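# The pegboard wall, and the rest of the Purkdale workroom

I've been promising people a proper page about the workroom for ages, and since we finally got the shelves up before December I have run out of excuses. It's 13 feet along the long side, it used to be the place where old chairs went to be forgotten, and it now belongs to the five of us who share the building on Poltier Street. Me, Kevser, Dario, Zdislava and Itsuki, if you're new. Vratislav Polák has a key too, but he mostly uses it to come in and borrow things.

This page is one picture with a lot of chatter around it. I know it's supposed to be a gallery! More will get added as I get around to it, and the notes for the other corners are already written, so I'm leaving them in.

**Before the board.** We kept everything in drawers. There were two drawers for hand tools and one that was called "misc," and the misc drawer weighed more than the other two put together. Every job started with ten minutes of rattling around in there. Dario De Luca once bought a second tape measure, then a third, and we found all of them on the same afternoon. The misc drawer is gone now (it came apart when we lifted it, which felt fair).

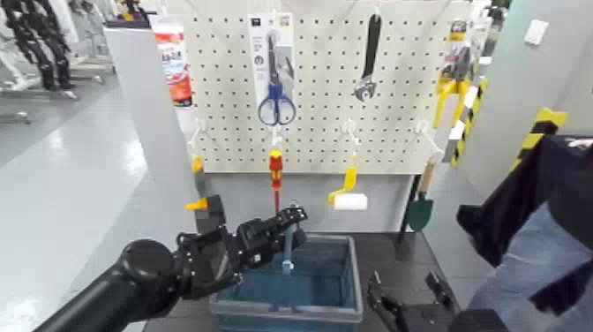
**The board itself.** Kevser Karabulut wanted it painted green and I wanted it left alone, and I won by being the one who was in the building on the day it went up. The rule we settled on is simple enough — anything you grab more than once a week gets a hook, and everything else goes in a box with a label. The white hooks along the lower row were the first to fill up, and I still love that the screwdriver with the red and yellow handle is near the middle, where my hand goes without thinking. The little paint roller has its own hook as well, and so does the garden trowel with the wooden handle, which Zdislava insists is a workroom tool. I've stopped arguing. Kevser's other complaint is the scissors up top, the ones with the blue handles, still on their card. She says a pair of scissors on a card is a decoration. I say they're the spare pair, and the spare pair stays new until we need it.

**A word on hooks.** We bought a big mixed bag from Siqueira, 202 pieces, and I would do it differently next time. Half of them were tiny ones that drop out the second you lift a tool off. The longer straight hooks are great, the double ones are great, and the curly ones I have put in an envelope for Vratislav, who says he can use them. If you're buying, get fewer kinds and more of each. Also, push them in from a little above and rock them down. I snapped two before I worked that out.

**Adhesives and other sticky things.** The glue lives up on the left of the board these days, mostly so it stops living in my coat pocket. We had a bad stretch where every tube got opened, used for one chair leg and put away without its cap. New rule: write the date on it when you open it. Itsuki Yokoyama wrote "November 24, 2020" on a tube in such lovely handwriting that the rest of us felt we had to keep it up, and so far we have.

**The shelves.** Plurkine brackets, boards from the lumberyard, one very long evening. I measured, Dario measured, and we got different numbers, so we drilled in the middle and it came out level. Paint on the bottom because it's heavy, sandpaper above that, and the top shelf is for Zdislava Holub's seed trays until spring. She has 336 seed packets. She told me this with real pride and I believe her.

**What still needs doing.** The lamp by the door buzzes. We want outlines drawn behind the tools so it's obvious when something has wandered off, but we can't agree on marker or paint (I'm for marker, it's faster and I can fix my own mistakes). The wrench on the board is the one people carry off most, so it gets its outline first whatever we pick. And somebody should sweep. I've put it on the list with no name next to it and I'm waiting to see what happens.

If you borrow something, hang it back where you found it, or at least leave a note on the hook. Vratislav, I mean you — the small level has been out since summer and Dario keeps asking me where it is.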